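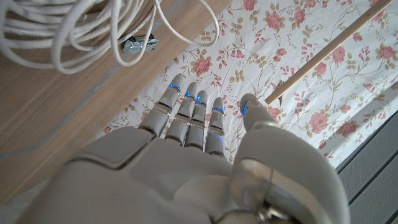 Back of the robotic hand, fingers extended.

Notebook entry, 12/05/2021
Data Platform Group, Kennedy building
Entered by Lise Boychuk. Present: Adi Sumampouw, Nithin Fernandes, Rosaire Turcotte.

Subject: compaction of small files in the Zudeo warehouse, second trial

Continued from the entry on the first trial, which was stopped when the scheduler queue filled. The aim remains to merge the small files left behind by the hourly ingest so that the nightly queries spend less time opening files and more time reading them. The first trial ran against the full warehouse. The second was limited to the event tables, of which there are 17, all partitioned by day and by source.

Starting state. The catalog lists 2469 partitions for the event tables. Nithin compared the catalog with the directory listing before the run and found that 279 of the partitions had directories but held no data files. Most date from April, when the ingest job created a directory for every source whether or not the source had sent anything. It was agreed to leave the empty partitions alone for the present. Dropping them would alter the result of the completeness report, and Colleen Kowalchuk, who owns the report, should be consulted first.

Settings. The compaction job was submitted to the batch queue under the Flilis service account at low priority. Target file size was left at the block size. Retries were set to 3. Speculative execution was turned off for the writing stage, as it is suspected of having produced the duplicate files noted in the first trial. The output was written to a staging directory on the same cluster and moved into place one partition at a time.

Observations. The job was accepted by the queue and the first tables were finished before the midday load. Row counts before and after compaction agreed for every table in which the count was completed. One count, for the session table, was abandoned when the query lost its connection to the metastore, and will be repeated.

The move step was slower than the merge step. Rosaire attributes this to the catalog being updated after every partition, each update taking a lock on the whole table. The log supports him: the workers are idle for long stretches between one update and the next. Grouping the updates by table would shorten the run, at the cost of a longer period during which the catalog and the directories disagree. A reader starting a query during that period could receive a "file not found" error. Adi proposed keeping the old files until the grouped update has been confirmed, then deleting them in a separate job. Storage is sufficient for this. To be tried in the third trial.

File permissions. Files written by the Flilis account inherited the group of the staging directory and not that of the table. Two analysts reported that they could not read the device table. Permissions were corrected by hand and the submission script was changed to set the group explicitly before the move. The first trial did not show this problem, having been run under an administrator account – a point to remember when comparing the two logs.
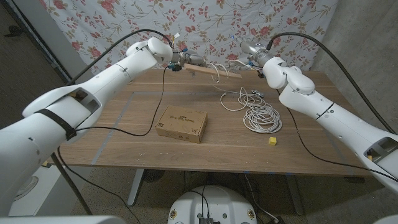

Two arms over the table, with the wooden stick.

Query comparison. Three of the nightly queries were run before and after compaction on the same queue. The daily summary and the source breakdown both finished sooner after compaction. The long join between the event and account tables showed no clear change. Its plan indicates that nearly all of its time is spent in the shuffle, and the number of input files would not be expected to matter much. Timings are in the shared sheet, under the tab for this trial. They were taken once only and should not be quoted outside the group.

Statistics. Table statistics were not refreshed automatically after the move. The planner continued to use the old file counts and chose more map tasks than it needed. Refreshing the statistics by hand corrected the plan for the daily summary. The refresh should become the last step of the job. Nithin will add it, together with a check that fails the job if the refresh does not complete.

Allel. The Allel export reads directly from the directories and does not consult the catalog. It ran during the move step and picked up some partitions twice, once from staging and once from the final location. The export path pattern is too broad and matches the staging directory. The affected export has been withdrawn and regenerated, and the receiving office has been informed. Staging will be placed under a separate root before anything further is run.

Open items

Repeat the row count for the session table (Rosaire).
Ask Colleen whether the empty partitions may be dropped, and how the completeness report should treat them afterward (Lise).
Move staging to its own root and narrow the Allel path pattern (Adi).
Grouped catalog updates, with delayed deletion of old files (Adi, Nithin).
Statistics refresh as the final step (Nithin).

The job remains disabled in the scheduler. It is not to be enabled before the staging directory has been moved. Logs for both trials are kept under the compaction folder on the Zudeo project share, and the submission script as run is attached to the ticket.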